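4.2 The desk task and the people who used to do it

Before the trial began, the returns office at Gusgate was run much as it had been for years. Parcels came up from the loading bay, someone opened them at a desk, and whatever was inside was checked, sorted by size and carried off to the right shelf. Staff told us, at some length and usually over tea, that the sorting was the dull part of the day but also the part when they talked to each other, and we have tried to keep that in mind throughout what follows.

The tidying and sorting demonstrations were recorded in a furnished office with an ordinary L-shaped desk, a mesh chair and a mixture of small packaged goods. We wanted the staff to teach the task themselves, so the hand-held gripper was given to the people who knew the work, and they were free to lay things out in whatever way felt natural to them. Figure 3 shows the working area from the point of view of the tool.

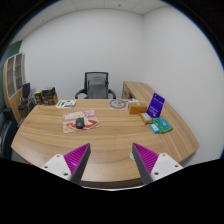 Figure 3. Desk used for the sorting demonstrations, with small packages grouped on the right-hand side and the ribbed gripper fingers in the foreground.

In all, 13 members of staff took part and gave us 291 demonstrations between them. We had asked for 200, and the extra ones came largely from people who stayed on after their turn to show us a better way of doing something. One participant felt strongly that small cartons should be approached from the short side; another thought this was nonsense. Both ways are in the training set, and we are grateful for the argument, which taught us a good deal about how much judgement is hidden in a job that the site's own handbook covers in two lines.

Holding the tool changed how people spoke about the work. In the first interviews they described the coming system as something that would be done to them, and several used the word 'replaced' before we had asked anything at all. After a few sessions the talk was more often about angles, slippery wrapping and where a package ought to be set down — the sort of shop talk one hears between colleagues. We would not want to make too much of this. 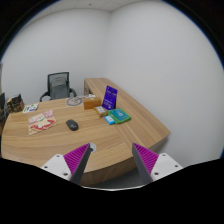

Worries about hours did not go away, and at the Nollville site, where the same system arrived already trained on the Gusgate recordings, they were a good deal sharper. People there had not been asked to show anybody anything. They met the arm (known on both sites as Lucero, after the software that drives it) on a Friday afternoon, and by their own account spent the following week putting right its habits, which were of course the habits of strangers. Cartons were left closer to the back of the desk than anyone at Nollville liked, and reaching for them was a nuisance for the shorter members of the team.

Taken together, the two sites suggest to us that who gives the demonstrations matters to how the finished system is received, quite apart from how well it performs. Gusgate staff still grumbled about it, but they grumbled knowledgeably, and when it made a mistake they could often say which of them it had learned it from. We return to the question of hours and pay in Section 5, together with the later interviews from Skurnevham.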